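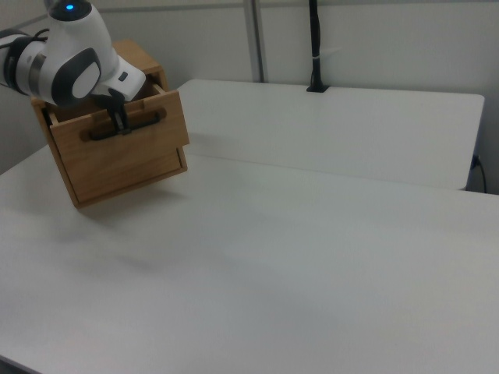 木制小柜,浅棕色,上层抽屉装黑色横式拉手

Premura生平纪念事务部工作会议纪要

会议日期:2020年9月17日
会议地点:Premura总部会议室
主持:事务部负责人
出席:文稿组、家属接待组、档案组、财务组代表,Espiritu纪念园驻场代表
列席:Selleo印务客户代表(仅参加第三项议题)
记录:事务部秘书

一、确认上次会议纪要

上次会议纪要经与会人员审阅,档案组提出一处更正:“骨灰寄存登记”应为“生平资料寄存登记”。更正后予以通过。

二、讣告及生平文稿的篇幅与体例

文稿组报告,近期收到的家属来稿长短悬殊,部分来稿篇幅过长,排版时须反复删改,与家属往返确认耗时较多。文稿组建议对报刊刊登稿与网页刊登稿分别作出规定。

会议讨论后议定:
1. 报刊刊登的讣告正文以400字为限,亲属名单计算在内。网页刊登的生平文稿不设字数上限,由文稿组校阅后发布。
2. 正文依次载明逝者姓名、出生与辞世日期、籍贯、求学及工作经历、主要亲属、告别仪式安排。家属要求调整次序的,从其意愿。
3. 辞世原因由家属自行决定是否写入,接待人员不得主动建议写入或删除。
4. 年龄一律按周岁计。家属坚持使用虚岁或“享寿”等传统表述的,可予保留,但须同时刊明出生日期。
5. 先于逝者去世的亲属单独成段,用词统一为“已故”。

接待组提出,继子女、前配偶及未办理登记的伴侣是否列入亲属名单,时有争议。会议认为,本部不宜代为裁断,应以委托书签署人的书面意见为准;同一逝者有两方以上提出不同文稿的,暂缓刊登,待各方书面确认后再行安排。文稿组对暂缓期间是否退还刊登费表示保留意见,该问题转财务组研究。

三、追思册印制

Selleo印务代表说明了本年度第四季度的供货安排。追思册内页用纸将更换为同等克重的米白色纸张,封面工艺不变,单价维持现行合同标准。因年末订单集中,12月的交货期可能延长,请各组提早送稿。

接待组反映,上一批追思册中有个别页面照片颜色偏暗,家属提出过意见。印务代表答复,部分原件为翻拍的旧照,扫描后未作校色即送印。经协商,今后凡旧照翻拍件,均由档案组先行校色并出具样张,样张经家属签字后方可付印。

会议同意将追思册的最低起印量由每批70册调整为22册,以照顾亲友人数较少的家庭。低于起印量的,仍可采用本部自行打印装订的简装本。

印务代表于本项议题结束后离席。

四、生平资料寄存与归还

档案组报告,家属送来供撰稿使用的证书、信件、照片等原件,目前仍有9份卷宗逾期未领。其中多数已电话通知,另有部分联系方式失效。

会议议定:
1. 收件时当面清点,填写寄存单一式两份,双方各执一份。寄存单须注明原件有无破损、折痕和缺页。
2. 原件扫描后即通知家属领取,不得与其他逝者资料混放。
3. 对联系方式失效的卷宗,档案组应向委托书所列第二联系人发函;仍无回音的,继续妥善保管,未经会议批准不得销毁。
4. 扫描件统一录入Treka系统,仅限文稿组和档案组调阅。接待组如有需要,可向档案组申请。

有代表询问,家属能否要求删除系统内的扫描件。会议确认可以,由委托书签署人提交书面申请即可,档案组完成删除后应出具回执。

五、Espiritu纪念园告别仪式信息的衔接

纪念园驻场代表指出,讣告刊出后仪式时间变更的情况偶有发生,亲友仍按原定时间到场,给家属造成困扰。代表建议,讣告付印前再向园方核对一次厅室与时间。

会议采纳该建议。文稿组应在截稿当日上午向园方发出核对单,园方于当日下午下班前回复。未收到回复的,讣告中仪式安排一栏写作“仪式安排另行通知”。网页版如有变更,应在原文顶部加注更正说明,并保留更正日期,不得直接覆盖原有文字。

关于限制人数的仪式,驻场代表请各组在接待时向家属说明,未获邀请的亲友可在纪念园签到处留言,留言簿于仪式结束后交家属保存。会议对此无异议。

六、其他事项

1. 文稿组提请统一外文姓名的译写方式。会议决定,逝者及亲属姓名以证件所载为准,家属提供中文译名的,首次出现时并列外文原名。
2. 接待组申请添置家属接待室座椅。财务组表示本季度办公预算尚有余额,请接待组补交报价单。
3. 教友团体、同乡会及校友会代拟的悼念文字,不作为讣告正文刊登,可列入网页版“悼词”栏目,署团体名称。

七、待办事项

文稿组:修订《讣告撰写须知》,将第二项各款议定内容写入,送事务部负责人核定后放置于接待台。
档案组:办理逾期卷宗的发函事宜,拟定旧照校色样张的签收单。
财务组:就暂缓刊登期间的退费办法提出书面意见,提交下次会议。
接待组:更新委托书格式,增设第二联系人一栏。
Espiritu纪念园驻场代表:确定核对单的收件邮箱及值班安排,并通知文稿组。

下次会议时间由秘书另行通知。会议无其他议题,主持人宣布散会。

本纪要经出席各组核对后存档,如有异议,请以书面形式送交事务部秘书。

抄送:Premura总部行政处、Espiritu纪念园管理处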